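Burkwood parks & rec put out the fall youth soccer schedule today, July 11, 2019. I read the whole thing so you don't have to. Thread.

Registration is $90 per kid. Last year it was $75. The extra goes to field rental, according to the sheet.

Under-8s move to 9 a.m. kickoffs. Under-10s get the slot after that. If you have one in each, like I do, you are there all morning. Bring a chair.

Games run through the second week of November. There is no makeup weekend, so a rainout is a rainout.

Away games are at Grurkport again. Parking there is the gravel lot behind the feed store. The front lot is for the church and they do tow.

Under-8s use a size 3 ball. Under-10s use a size 4. Get a bright one. White balls disappear in the clover on the lower field.

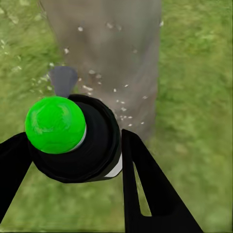
Jallico replied to ask if the $90 covers the shirt, and said last season it was billed separately and showed up after the second game.

It does cover the shirt this time. Shorts and socks are on you. Socks have to be black, and they have to go over the shin guards. Refs checked last year.

Sizes run small. My daughter wore a medium in the spring and I'm ordering her a large.

You can pay online or at the rec desk. The desk takes checks and cash, no cards. Online adds a $5 fee, so for two kids I'm driving over there.

They still need coaches for three of the under-8 teams. It's one practice a week, 45 minutes. You don't have to have played. I hadn't.

Snack sign-up isn't posted yet. Orange slices are fine. Please no more of the blue drinks, my back seat is still blue.

Will add the field map when they send it out.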